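31/01/2026

I've been home from Kastosville for less than a day and I still have my coat on, more or less, because I sat straight down to write about the print show before the feeling wore off. Tea is made. Phone is off. Let's go!

If you've read this blog for any length of time you know I'm a paper person. Give me ink, give me a torn edge, give me a wall of small things hung slightly too close together and I'm happy for the afternoon.
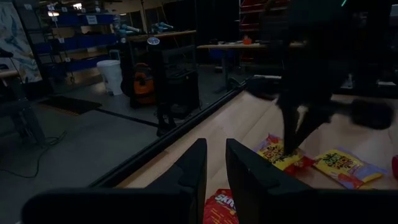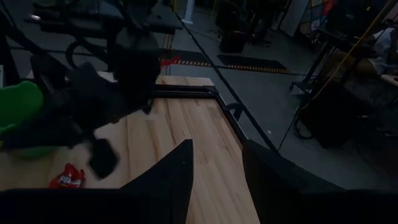
## The Mornier, upstairs

The Mornier is the old glove store on the corner past the bridge, and the upstairs room has the best light in town if you catch it before three. The show is all relief prints, mostly linocut with a few woodcuts mixed in, and it's the work of two artists who share a press: Csenge Szénási and Yaowalak Nuchit. They don't make the same kind of picture at all, which I loved. You swing from one to the other as you go along the walls and your eyes have to keep changing gears.

Szénási cuts big. Her rivers run right off the paper, and she leaves the chatter in (those stray little ridges the gouge misses, the ones I was taught to clean up in school), so the water has a kind of buzz to it. I stood in front of "Low Bank, August" until a man behind me coughed. It's blue over a gray so thin you only see it from the side. I went back to it 4 times and I'd have gone again if my ride hadn't been waiting.

Nuchit works small, and she works in series. Her half of the room is one long project called "Ferix," a made-up town she has been printing a house at a time, each block no bigger than a playing card. There are 383 of them! They run in a line at eye level around two walls and then turn the corner into the stairwell, where you have to lean over the rail to see the last few. Every house has one lit window. Some of the windows have a person in them, some have a plant, and one has what I'm pretty sure is a goose.

I tried to pick a favorite and couldn't. The bakery, maybe. Or the house with the ladder leaning on it – the ladder is only two cuts and a bunch of tiny nicks and it still looks like it would hold you.

## The talk

Both of them spoke for a bit in the afternoon, sitting on folding chairs by the window. Someone asked Nuchit whether she plans the streets in advance and she said no, she finds out who the neighbors are when she hangs them. I wrote that on my hand. Szénási passed around an old block so we could feel how deep she goes, and it was heavier than I expected and smelled wonderfully of linseed.

They also talked about sharing the press, which sounds like sharing a bathroom. There's a schedule. There's a rag dispute.

## What I brought home

One small house (number 10, blue door, a cat or possibly a teapot in the window) and a catalog from Hermans, the bookstore downstairs, where they let you sit on the floor and read as long as you don't block poetry. The catalog is stapled, with a real printed cover, and mine has a thumbprint on the back in the same gray as the river. I hope it's hers.

I dug my own gouges out of the closet this morning. They're dull as spoons and the lino has gone crumbly along one side, but I cut a pear anyway, and then another pear, and the second one looks a lot more like a pear than the first. If I get a decent print off it I'll put it up next time.

The show stays up through the end of next month. Go early for the light, and look in the stairwell.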